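Home | Visits | Reports | Photos | Contact

In November I went to the open day of Daher, the wallpaper and table covering house in Flirkitthorpe. I had wanted to see it for a long time, as my aunt had their paper in her hall. The entrance cost 2 pounds, and Randa Matar took our group through the printing room first. She told us they keep 495 patterns in the archive and 66 of them are still printed.

After the tea we came to the part with the small sample rooms, where old papers are put together with newer mats. I liked most the one with the beige paper. It has brown damask on three walls, quite serious — and then the mat is pale, with grey ferns and round orange flowers.

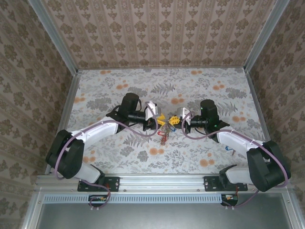 Brown damask walls with the fern and orange blossom mat, Daher open day.

I would not have chosen these two together, but the beige is calm enough to carry it. Bilal Atallah, who came with me, found it too busy and preferred plain green.

The shop closes at four, so go there before the tour. I bought one roll end for my shelves. The bus back leaves from the lower gate, and the path is steep.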